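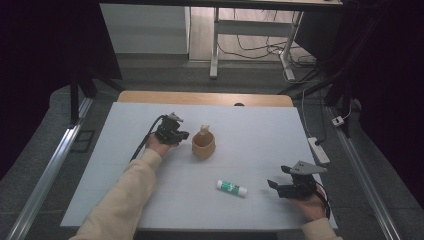
Notes for week two, 3rd February

**Can machines do the chores yet?**

Welcome back, everybody. I got through less than I'd planned last time (my fault, I let the dishwasher argument run), so these notes pick up at the point where Harvey Gosselin asked why we don't all have a robot tidying the kitchen by now. Good question, and it's pretty much the whole course.

My short answer is "some chores, some of the time, if you set the room up for it". The longer answer starts with a glue stick.

### Tidying a desk

Say you've got a glue stick lying flat on a table and a paper cup standing near it, and you want the glue stick in the cup. You'd do it without looking up from your phone. Now try it with a pair of jaws in place of your fingers and you'll notice how much you were getting for free:

- A glue stick is more or less a cylinder, so it can roll when you nudge it. Come in a bit off-centre and it's gone.
- It's lying down and it needs to end up standing. Somewhere between the table and the cup it has to turn, and your wrist does that so smoothly you've never had to think about it.
- A paper cup weighs next to nothing. Brush the rim and over it goes.
- If there's already something in the cup, the opening you're aiming for is smaller than the cup, and it's a funny shape as well.

That last one catches people out every year! An empty cup is a nice round target. A cup with a bottle-shaped thing poking out of it is a different job, and a program written for the first can make a real mess of the second.

### Two hands or one?

Zofia Pawłowska emailed to ask whether the second hand is worth the trouble. I think it is, for this sort of work. One gripper can steady the cup while the other brings the glue stick over, which is how most of us would do it if the cup felt tippy. The price is that the two have to stay out of each other's way, and over something as small as a cup they're very nearly bumping knuckles the whole time.

A person holding two grippers sorts this out by feel within a few tries. I'd like you to have a go with kitchen tongs at home — one in each hand, no cheating with your pinkies — and write down what you did the first time you dropped something. Did you re-grab from above? Push it against the other tongs? Those little rescues are exactly what we'd want a machine to pick up.

### Homes and shop floors

Jomar Padilla used to work the packing line at Ragnarsson, and he made the point that a shop floor can cheat. You bolt down a tray, feed every part in facing the same way, and the machine hardly needs to see. He's right, and it's why I'd call plenty of shop-floor chores solved and hardly any household ones.

Suppose a machine gets the tidying job right 14 times out of 20. In a lab I'd be delighted. In your kitchen that's six things on the floor, and you're the one picking them up. Suppose instead a line packs 1000 boxes in a shift and fumbles 20. Much better odds, but somebody still has to stand there for the 20, and whoever is paying for the machine will want to know about that person's wages.

### For next time

1. Read the Clillumstead handout, the first half only. Skip the maths if it scares you, we'll do it together.
2. Do the tongs exercise and bring half a page.
3. Pick one chore from your own place and list what would have to be bolted down, labelled or moved before a machine could manage it. Colour-coding the cutlery drawer counts.

Eglė Urbonaitė has the spare tongs if you don't own any. Please bring them back, I had to buy a new set in August.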